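Filed under: Workshop Galleries | Grippers & Arms | Tillstead

Two sets of fingers and a table full of bits: trying out grippers at Tillstead

August 13, 2018

It has been far too long since I put up a gallery, and several of you have been kind enough to write and say so (Kimie Takagi more than once, and very politely each time). So, with a pot of tea at my elbow and the windows open, I am finally getting round to our gripper comparison at the Tillstead workshop, which we had been promising ourselves ever since February, when the old fingers started dropping things and we all began blaming one another's settings.

The question was a simple enough one. We have a single arm, and we had two sets of fingers to put on it: the narrow, pointed ones from Higuchi, and the broader ones with a bit of give in them that Emiko Ishida had been raving about since she first tried them over at Lombridge. We wanted to know which set we would rather live with for everyday picking up and putting down. While we were at it we thought we might as well settle the other long-running argument, the one over whether the wrist camera is worth the bother when there is a perfectly good fixed camera looking at the table all day. I should say straight away that we settled one of these much better than the other.

Altogether we made 544 attempts, split between the two sets of fingers, and I have all of them in a spreadsheet that Akihiko Oshima laid out for me so nicely that I was almost sorry to start typing in it. He had hoped we would stop at a tidy 500. We went past it while he was out fetching sandwiches, and by then we were enjoying ourselves too much to pack up!

The cups

Of everything we try to pick up, I think I am fondest of the cups. They look like the easiest job in the world, and for a person they are, but a cup gives a gripper a real choice to make. Do you pinch the rim, with one finger in and one out? Do you go round the outside, if the fingers open wide enough? Or do you go down into the mouth of it and hold it from within? We argued about this through the whole of lunch, and Nnamdi Dauda drew so many little sketches on the back of a delivery note that we had to ask the supplier for another copy.

Nnamdi is an inside man, as he puts it. He likes the fingers to go in and press on the wall, and he will tell you at some length that it leaves the outside of the cup free, which matters a great deal if you are going to lower it into another cup that fits it rather closely. I was on the side of the rim when we started the day and I have mostly come round to his way of thinking, though please don't tell him I have written it here.

What surprised me was how much the tilt matters. A cup held from the inside rarely hangs quite straight, and if it leans too far then its base catches on the rim of the one beneath and the whole stack has a wobble. With the Higuchi fingers we found we could get away with a slower, lower approach and let the cup settle itself. With the broader ones there was less room to move about inside the mouth, but once they had hold of something they kept hold of it, and I can see why Emiko is so taken with them.

Blue-green cup going down into the yellow one, with the white cup at the bottom and the duck keeping an eye on things. 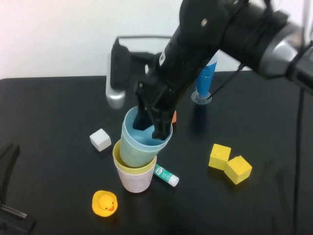

What the wrist camera makes of it all

I must own up to being the one who wanted the wrist camera in the first place. I carried it home from a Trusport sale in my coat pocket, terribly pleased with myself, and it then spent months in a drawer while we sorted out a bracket. Tomoyo Ichikawa made the one we use now. She made the one before it as well, and the one before that, and she has been more patient with me than I deserve.

The great joy of a camera down there is that it goes where the work goes. The fixed one gives you the whole table and the arm besides, and if I could only keep one I would keep that, but it does have the arm in its way an awful lot of the time, and always at the moment you most want to see. The wrist view has no trouble of that kind. It has troubles of its own, mind you. When the arm moves at all briskly everything goes into streaks, and a cup which was neatly in the middle a moment ago has slid off into a corner with most of itself missing. You get shadows to contend with too. Akihiko spent a good while one afternoon puzzling over a dark shape which he felt sure was a mark inside a cup, and it was the gripper's own shadow all along, following him about.

On the move over the table: orange block at the top, the big blue-lined cup at the lower right, and the gripper's shadow falling into it.

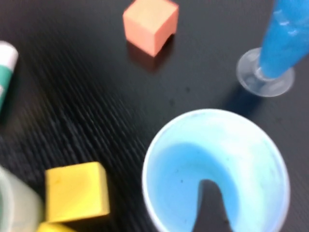 We did try slowing everything down, of course. At the gentlest speed we have, the pictures come out beautifully and you could fall asleep waiting for the arm to arrive. Tomoyo's suggestion was to let it travel quickly between places and then pause before it reaches for anything, and that is how we have left it. The pause feels long when you are standing there, but it made the foam blocks a much happier business with both sets of fingers, and I would recommend it to anybody with a similar arrangement before they go spending money on a better camera. (Emiko would still like a better camera. She has sent me links.)

One more thing while I am on the subject, and I only mention it because it cost us a whole morning. If you change the fingers, do your camera settings over again from the beginning. The broader fingers sit a touch longer than the Higuchi ones, and although the difference looked like nothing when we held them side by side, it was quite enough to send the gripper down too far on the first few tries. Nothing was hurt apart from Nnamdi's feelings.

Foam blocks, and small ones at that

Blocks are where I would start any newcomer. They have flat sides, they don't roll, and being foam they forgive you if you squeeze a little harder than you meant to. All the same, a small block on a wide table shows up every bit of error you have. If your idea of where the table is and the arm's idea of where the table is don't agree, you can get away with it for something large and central, and then a small one over towards the side will find you out.

We therefore gave a good deal of time to reaches towards the edges, with the fingers open and coming in from a distance, and I found these the most telling attempts of the lot. The Higuchi fingers were the better of the two at this, and by more than I had expected. They are slim, they don't need much space either side of the block, and when they are a little off they tend to nudge it and close on it anyway. The broader ones want to be lined up properly. Emiko says this is a matter of practice and that she was getting on splendidly with them at Lombridge by the end of her second visit, and I am quite prepared to believe her.

The white block near the edge of the table, seen from the wrist, with the open fingers at the lower right.

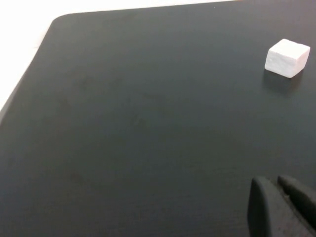 Kimie, who likes to have a sum at the bottom of the page, asked me what all this had come to, so I added up the receipts: 2710 pounds, counting both sets of fingers, the camera and the brackets, but leaving out the arm (which we have had for ages) and the sandwiches. The fingers were the bulk of it. I had rather hoped the figure would be smaller, and so, I gather, had she.

As for which set is staying on, we have gone for the Higuchi fingers as the everyday pair, mostly on the strength of the small blocks and the reaching about near the edges. The broader ones live in the top drawer and come out for cups, or whenever Emiko is here. Swapping them over takes me 6 minutes now that I have stopped losing the little screws, and Tomoyo can do it in a good deal less, chatting all the while.

The camera question remains open, I'm afraid. Akihiko would have the wrist one off tomorrow and I would fight him for it, so for the present we run both and put up with the extra cable. If any of you have found a tidy way to keep a cable clear of the wrist without it tugging when the arm turns right round, do please write and tell me. We have tried clips and we have tried a sort of sleeve, and the sleeve was worse.

I have the spreadsheet ready to send to anybody who would like it, and Nnamdi has offered to redraw his cup sketches properly if there is any interest. Next we want to try something soft, perhaps a folded cloth, and after that Tomoyo has her eye on paper bags.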